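Trucos de lavadero para gente con dos brazos (y para robots con otros tantos)

Sección: Ropa delicada y cacharros

Llevo años dando consejos sobre cómo lavar un sujetador sin que salga convertido en un acordeón, y en todo ese tiempo el público más obediente que he tenido ha sido un par de brazos articulados del taller de Mernside. Obediente es mucho decir. Hacen lo que se les ha enseñado, que en este caso era meter prendas delicadas en bolsas de malla, y el método que seguimos para enseñárselo se parece sospechosamente a los consejos de mi abuela.

El método se llama Tikden y consiste en partir la tarea en gestos cortos, puntuar cada gesto por separado y repetir solo los que salen mal. Con una tarea entera de golpe, el brazo aprende también las dudas de quien lo guía: la pausa, el tirón, el "a ver si por aquí". Con gestos cortos las dudas se tiran a la basura. Reunimos 700 demostraciones y nos quedamos con las que no daban vergüenza.
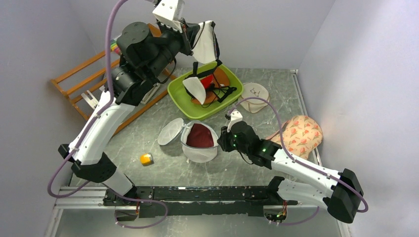 De los intentos con ropa, 163 acabaron con la prenda dentro de la bolsa y la bolsa en condiciones de cerrarse. El fallo favorito de la casa es el tirante. Un tirante suelto se engancha en todo lo que encuentra, incluido el otro tirante, y no hay red neuronal ni tía soltera que lo desenrede con prisas. De ahí salen los primeros consejos, válidos también para manos de carne:

Abrocha los corchetes antes de nada. Un corchete abierto se come la malla.

Coge la copa por el borde de arriba, nunca por el relleno. Al pellizcar el relleno queda una marca que luego dura más que la prenda.

Abre la bolsa del todo y déjala apoyada antes de coger la ropa. Parece obvio. En nuestras primeras demostraciones lo hacíamos al revés, con la prenda colgando en una mano y la otra peleándose con la bolsa.

Una bolsa, una prenda con aros. Las de algodón pueden ir en pareja.

Con la versión Khondokar del método, que añade una puntuación para la mano que sujeta y otra para la mano que mueve, el resultado mejoró donde menos lo esperábamos: en la mano quieta. Resulta que sujetar bien es media faena. En casa pasa igual, y se nota al escurrir lana o al meter un edredón en su funda.

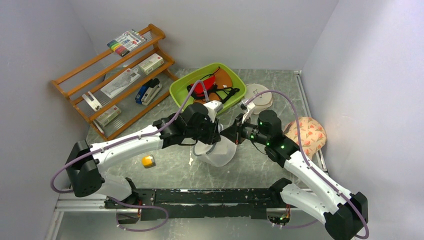
Los recipientes son otro capítulo, y en Stirkholm, donde se repitieron las pruebas, les tienen bastante más manía que a la lencería. Un cacharro ligero se desplaza en cuanto lo rozas, y el gesto de agarre, que estaba pensado para algo que se queda en su sitio, llega tarde. Una jarra de plástico translúcido con asa curva, como la que queda en el suelo entre las dos pinzas, reúne además otro inconveniente: su contorno se confunde con lo que tiene detrás. Para el fregadero de casa, la traducción es sencilla: una mano al cuerpo de la jarra, otra al asa, y primero la del cuerpo.

Seis consejos más que salieron de las hojas de puntuación:

Deja libre el sitio donde vas a apoyar algo antes de levantarlo.

Las tapas, al lado de su recipiente y siempre al mismo lado.

No guardes la grapadora con las pinzas de la ropa. Acabarás usando una por otra.

Si una tela resbala, cambia el punto de agarre antes de apretar más.

Repite lo que te sale mal y deja en paz lo que te sale bien. Doblar camisetas perfectas durante una hora no mejora las sábanas bajeras.

Para a los 16 intentos fallidos. Es el límite que pusimos en las pruebas, y con la bajera yo suelo rendirme bastante antes.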